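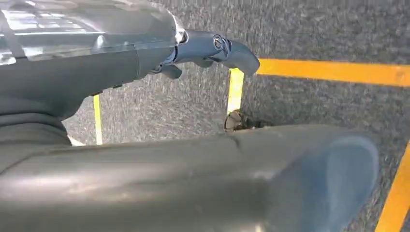 Do taped lines on a floor keep a shared workroom tidy?

They help for the first couple of weeks, and after that it depends on who sweeps.

Floor lines at Covenis, June

Myung-ja Jang asked me to put up a gallery page on our floor marking, so it's up. I was against the yellow from the start. The supplier promised lines that would "organize the room for you," and I have yet to meet a line that picked up a box.

The yellow lines meet at a corner. Do-yoon Cheon wanted corners everywhere. I wanted fewer, and we settled on 15.

The old rule was 2 feet of clear floor along every wall. It lasted until the next delivery. Maybe yellow will do better, but I'm keeping the old sign in the closet.

More pictures when the storage side is marked, if it ever is.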